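3.2 Paper handling: the bound booklet

Loose sheets and folded leaflets were dealt with in 3.1. Bound product booklets are harder to deal with, and they make up most of the Sollcombe collection -- 253 items at last check, nearly all glossy stock, nearly all stapled or glued at the spine. What follows is on page turning and on how a booklet lies once open (Fig. 3). 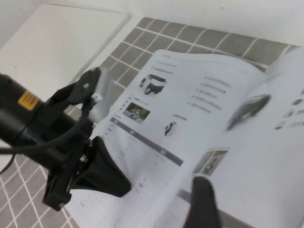
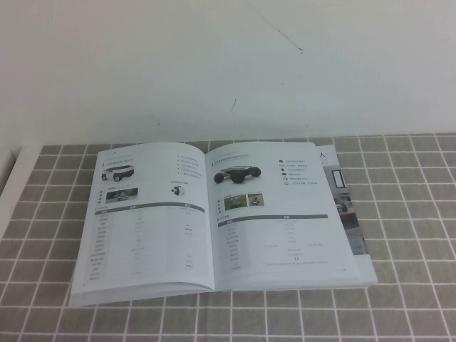 Figure 3. Open booklet with white pages printed mainly in grey. First picture: right-hand page bent upward and curling, left-hand page fairly flat. Second picture: a two-page spread lying flat on the tablecloth, both pages curving gently into the spine.

Why not just press the spine flat before reading? Pressing cracks the glue on older booklets and the middle pages come away, so we leave the spine alone and let the pages curve.

Glossy paper is the main nuisance. Two pages cling and turn as one, and the reader doesn't notice until the text stops making sense. In the Wistov set this happened on 16 booklets out of 400, mostly in the first few leaves, where the cover stiffness still pulls on everything. Matt stock much better. Lamptey binding (sewn, not glued) better again, but rare in sales literature and we only had three.

Curl matters too. A page lifted from the outer corner bends across its width and wants to spring back; lifted from the middle of the long edge it comes over more evenly. We started with corners and changed over in August. Notes made before that are marked C in the Letent sheet and should'nt be pooled with the rest.

Surface under the booklet: cloth is kinder than bare table. Covers slide less, and the lower board doesnt scuff. A grid pattern on the cloth is handy for putting a booklet back at the same angle after a break -- not essential.

Small print near the spine remains a problem. Captions set close to the fold sit on the curve and get misread, whichever way the page was turned. We come back to this in 3.4, with the folded inserts.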